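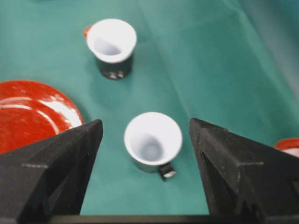
FOR IMMEDIATE RELEASE

Le Roux to Open Reusable Tableware Library in Hokard

Residents, schools and neighborhood groups will be able to borrow full place settings at no charge beginning in April

HOKARD – Le Roux, the regional housewares distributor, today announced that it will open a public tableware library in the former Jokent dry goods building in downtown Hokard. The library will lend plates, cups, mugs, pitchers, serving dishes and table linens to any resident of the greater Hokard area, free of charge, for periods of up to 8 days.

The library will open with an initial stock of 2000 pieces. Borrowers may reserve items in person at the front counter or through the company's existing customer telephone line. No membership fee will be collected. Groups requesting settings for more than 41 guests will be asked to give two weeks' notice and to name one person who will be responsible for pickup and return.

Le Roux developed the lending program following a trial last summer at its Jultik warehouse store, where tableware was made available to block parties, school banquets and family reunions. Over the course of the trial, borrowers took home more than 1000 pieces. Requests for serving dishes and tablecloths were higher than the company had expected, and both categories have been expanded for the Hokard location.
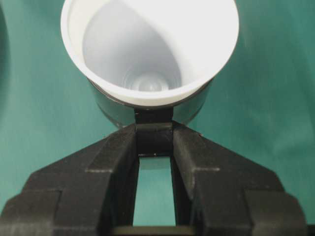
By the Le Roux Office of Public Information

The new library is intended to reduce the volume of single-use plates and cups purchased for one-time gatherings. It is also intended to help households that host large meals only once or twice a year and do not have the storage space for a second set of dishes. Residents who live in apartments made up a large share of those who borrowed from the Jultik store during the trial, and many asked whether a location closer to the Hokard bus lines could be considered. The Jokent building is served by three routes and has a loading area at the rear for vehicles.

Items will be lent both as individual pieces and as prepared sets. A standard set includes a dinner plate, a salad plate, a bowl, a cup and flatware for each guest. Pitchers, platters and tablecloths may be added to any set. Linens will be available in a range of solid colors and will be laundered by the library after each use. Borrowers are asked to rinse dishes before returning them, and all pieces will be washed and sanitized on site before they are lent again. 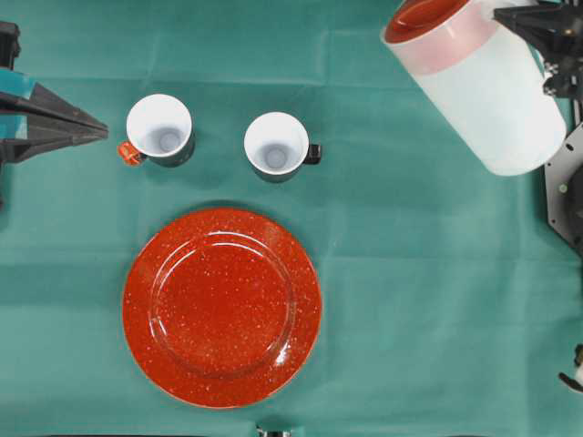
Ordinary wear is expected and will not result in a charge. Pieces that are broken or not returned may be replaced by the borrower with a similar item, or paid for at the wholesale cost posted at the counter. Schools and registered nonprofit organizations will not be billed for breakage on their first loan. Le Roux has set aside a portion of its annual community budget to cover replacements during the first year of operation.

The library will also accept donations of used tableware in good condition. Odd and unmatched pieces are welcome. Items with chips, cracks or worn glaze cannot be lent for food use and will be offered to local art programs. Donations may be left at the Hokard location during business hours or at the service desk of the Jultik store. Donors who need a receipt should ask for one when the items are dropped off, as receipts cannot be issued at a later time.

Renovation of the Jokent building began last fall. The ground floor has been fitted with open shelving, a washing room and a packing counter. The original tin ceiling and the street-facing display windows have been kept. The second floor will remain closed to the public during the first year and will be used for storage and linen sorting. 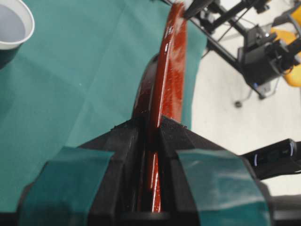
A small teaching kitchen is planned for the rear of the ground floor and is scheduled to open after the library has completed its first season. The kitchen will be available to adult education classes in the mornings and to youth groups in the late afternoon. Applications for class space will be accepted once the library is open, and forms will be available at the counter.

The library will be open from 10 a.m. to 6 p.m., with extended evening hours before major holidays. Reservations for spring graduations and end-of-year school events will be taken in the order in which they are received.

About Le Roux

Le Roux distributes kitchen and dining goods to independent retailers, restaurants and institutions throughout the region. The company operates a warehouse store in Jultik and a distribution office in Hokard.

Media Contact
Office of Public Information
Le Roux, Hokard

###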